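Raselari method

The Raselari method is a routine for settling newborns and young infants, built around a firm wrap, a fixed order of evening steps and a low humming sound made by the parent. It was promoted in parenting classes and by mail-order booklet under the name of Lorcan Nic Aodha, a former swimming instructor. Supporters credit it with longer stretches of night sleep. The evidence offered for this is thin, and most of it comes from people who sold the classes.

Origins

Nic Aodha gave two accounts of where the method came from. In the first edition of the booklet he says he worked it out at home with his own twins. In the second he says he learned it from a midwife in Meireles, who is not named and whom no later writer has managed to trace. The word "Raselari" is said in the booklet to mean "quiet house," but the language is not given.

The first classes were held in Breleck, in a rented room above a pharmacy, and ran for 9 weeks at a fee of 195. A shorter course came later -- at the same price.

Practice

The routine starts at the same time each evening and takes 20 minutes. The baby is fed, changed, wrapped with the arms down, and held upright against the left shoulder while the parent hums. The booklet insists on the left shoulder and gives no reason that holds up. The baby is then laid on the back, and the parent is told to leave the room before sleep comes.

Much of this is ordinary bedtime advice. Regular hours, a dim room and a calm adult were being recommended long before the method had a name. Wrapping is also old, and is usually stopped once a baby shows signs of rolling over, a point the first edition left out.

Claims and criticism

The best-known claim is that 300 families tried the method and nearly all saw results within a week. The families were people who had finished the course and mailed back a card. Those who quit were not asked, and there was no comparison group -- a serious gap, as many babies begin to sleep longer in their first months whatever their parents do.

A review in the Tallari parents' newsletter, dated February 1, 2003, called the routine "harmless and overpriced." Nic Aodha replied in the April issue, repeating the figure without adding to it.
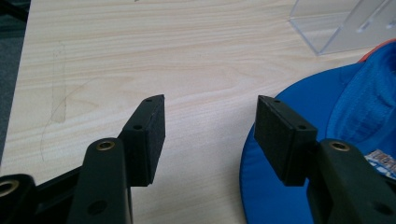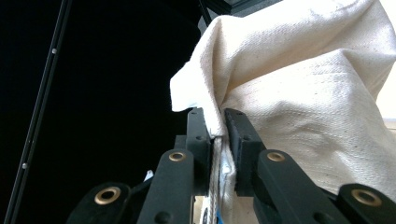
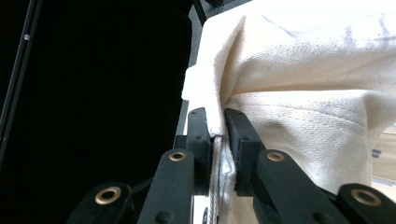
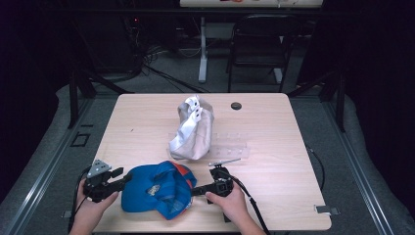

Related articles

Swaddling
Infant sleep
Bedtime routine
White noise
Tallari parents' newsletter
Parenting classes in Breleck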